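From: Kanokwan Saithong
To: growers-automation list
Date: February 2, 2026
Subject: Re: Budgeting for a second arm - what did you forget?

Hello all, and hello Uthai, good to see you back on the list.

Uthai Thepsuriya wrote:

> We have been running one arm on the flower work since June and have
> been told there may be money for a second. I have to put a plan in
> before the end of the month. The arm itself is easy, I just copy the
> old quote. It's everything else I'm worried about. Last time I was
> well short and had to go back and ask for more, which I'd rather not
> do twice.
>
> Questions, in no order:
>
> - did anyone buy spare fingers up front, and how many sets?
> - wrist camera, fixed camera, or both?
> - does anybody budget for the flowers?? We get through a lot
> - is it worth paying for the supplier's support plan in year two?
>
> We're looking at Corell again but Surachet keeps sending me links
> to Dirkent and I don't know anyone who has one.
>
> Uthai

Right, I'll try to take these as they come, though I'm going to start with the flowers because that's the one that made me laugh (and then wince). Yes. Budget for the flowers! We didn't, the first time round. I had a line called "consumables" with gloves and tape and cable ties in it, and it was gone before we'd properly started. A stem that's been picked up and put down 40 times is not a stem you can do anything else with, and you can't keep using the same one either, as it goes limp and then you're teaching the arm to handle limp stems. We now have a standing order with a wholesaler for seconds, the ones with a bent neck or a marked petal, and it has its own line in the budget with its own name so that it can't be quietly raided for something else. Do ask for mixed lengths. If they're all the same length you will regret it later.

We did try artificial ones for a while. They're fine for checking that nothing is going to crash into anything, and I'd still buy a bunch for that. They are no good at all for grip. The stems have wire in them and the leaves stay exactly where you put them, so you come away thinking the job is much easier than it is.

Fingers next. We bought 2 sets with the arm and I'd double that now. It isn't that they break, it's that you will want to change the shape. The ones that came with ours were lovely for boxes and hopeless on anything thin and round, and Sombat spent ages sticking different pads on them before we gave in and had some made. Put in a bit for having fingers made, or for the printing if you do it yourselves, and put in somebody's time for it as well. The time is what I always leave out.

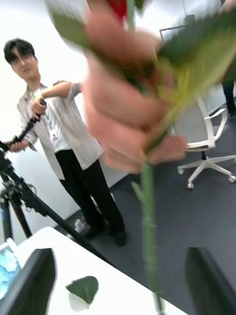
On cameras I'd say both, if you can stretch to it. The wrist one is what you want for the last bit of the reach, and it's the cheaper of the two by a long way, but big leaves are a nuisance with it. They swing across and for a moment you've got a lens full of green and not much else. A fixed one off to the side gets you through that. What I'd really stress is to cost the mounting properly. A decent stand, clamps, longer cables than you think, and a spare of whichever cable runs along the arm, because that's the one that bends all day. Ours cost more in stands and bits than the camera that sat on them. Nuanchan has our parts list and I'm sure she'd send it to you if you ask nicely. It's a messy spreadsheet but the prices are real ones.

While I'm on it, lighting! I put nothing in for lighting and then moved a desk lamp about for weeks like an idiot. Anything that moves quickly goes to a smear if the room is a bit dim, hands especially. Two cheap panels sorted most of it. It's small money but if it isn't in the plan you'll be paying for it out of your own pocket and claiming it back, and you know how long that takes.

Other things I left off, in the order they come to me:

Table. You need one that doesn't wobble and is big enough to put things down on besides the thing you're working on. We used an ordinary office table to begin with and every time someone leaned on it we lost our positions. If you're putting the second arm next to the first, check that the two can't reach each other, or if they can, that you meant it. We had to shift ours after the floor was already marked out.

Bins and cleaning. Leaves come off. They get everywhere, and if one's left lying on the table it's in the way for the next go. Somebody has to clear up between runs, and that's minutes every time, and it adds up over a day far more than I'd have guessed. I don't put it in as money but I do knock it off the hours when I'm working out how much we'll get done.

Somebody to hand things over. This is the big one for us and I don't think I saw it mentioned in anyone's plan when I was asking the same questions you are. If part of the job is the arm taking a stem from a person, you need the person! And a second to watch the arm. So a day's running is two people's day, and it's dull work, so they need to swap about. I had budgeted for one and assumed that one would be getting on with other things. They don't get on with other things.

Delivery. We were quoted 8 weeks and it was 18. I've no hard feelings about it but I'd booked people's time around the first figure and had to unpick the lot. Put the long number in your plan and be pleased if you're wrong.

Support plan in year two: I'd say yes for the controller and no for the rest, if they'll split it for you. Corell did split it for us, though we had to ask and it took a few emails. We've rung them a handful of times, always about software, never about the arm itself. If they won't split it then I'd look hard at what you called them for in year one and decide from that. You must have a list somewhere.

As for Dirkent, I haven't used one and I'm wary of saying anything. Surachet Chantharasri, if you're reading, do tell us what it is you like about them! I had a look at the page after Uthai's message and the price is tempting, but I couldn't tell whether the fingers are included, and whether our existing ones would fit, and those are the two things I'd want in writing. There's a lot to be said for a second arm that takes the same spares as the first. You keep one drawer of bits, one set of instructions, and whoever knows the old one can sit down at the new one. I'd pay a bit extra for that. How much extra I couldn't say.

We did get a quote from Sýkora as well, last year, for a smaller arm. Nice people and a very clear quote, with everything listed line by line. We didn't go for it as the reach was too short for us, but I've used their quote as a checklist ever since. If you can get one out of them it's worth having just for that.

One last thing about how you write it up. When I did ours I put it all in as one sum and of course it got trimmed, and what went was the flowers and the stands, so we had a beautiful arm with nothing to pick up and nowhere to put the camera. The second time I split it into what we need to switch it on and what we need to run it for a year, and said plainly that the first is no use without the second. It went through with hardly a question. May just have been a good month for asking, but I'd do it that way again.

Happy to look over a draft if you want another pair of eyes. I'm at the Radulwood site for most of the month so email is better than ringing, the signal there is dreadful.

Kanokwan

PS. Vases. Or buckets, whatever you stand them in. Get heavy ones.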